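Zulema Troncoso
October 22, 2022

Thread on the planner rewrite for the two-arm insertion board, for those who asked why the old one got thrown out. Mostly software, a little bit of hand trouble.

1/ The old stack planned both arms as one big system. Every query searched all the joints together, hands included. It worked on the bench tasks from last winter and fell over as soon as we put the peg board down. Timeouts everywhere.

2/ Gearóid Kavanagh pulled the logs and sorted 700 queries by how long they took. The slow ones nearly all had the same shape: one arm working low over the board, the other arm parked somewhere close, and the planner trying to move both when only one needed to move.

3/ So the new planner (repo name is Mallen) gives each arm a role before it searches. One is the worker. The other is the holder, and it gets treated as a fixed obstacle with 15 mm of padding. If no path comes back in 400 ms, the holder is allowed to move and we search again.

4/ Left arm is the worker in this one, right arm is the holder.

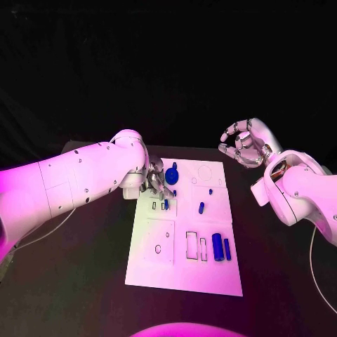 Left hand over the slot panel, right hand up and clear of the board.

5/ The holder pose matters more than I expected. My first version left it wherever it finished its last move. That's legal but it blocks half the approaches. Now there's a short list of parking poses per arm, and the planner picks the one that takes the least room away from the worker.

6/ Finger joints are out of the arm search completely. The hand gets a closed shape for travel and a grasp shape for the last stretch, and we swap the collision model between them. Cruder than what we had. Also much faster, and I can read the debug output without a second monitor.

7/ Perception side: part poses come from Strobel, same as before. The pink light washes over the white board, so thin outlines are weak edges. Blue parts segment fine. We fit the board first as one rigid thing, then look up slots and holes from the CAD instead of detecting each one.

8/ Known problem. If the board gets bumped during a grasp, the lookup is stale until the next board fit. I added a refit after every contact. It costs time, and I'd like to trigger it from the wrist force reading instead. Gearóid has a branch for that, not merged.

9/ Other known problem: small pegs close to a bigger part. The grasp sampler likes a wide approach and the fingers get rejected for collision. Raising the sample count to 24 per part helps some. A proper fix means sampling the approach angle by what's next to the part.

10/ Tooling note, since Irnadden folks asked. Replay runs off the same log format as before, so your old bags still load. Turn off the joint-limit check in the viewer or it will complain about the hand models.

11/ Futen port is planned for December. Please don't open issues about it yet.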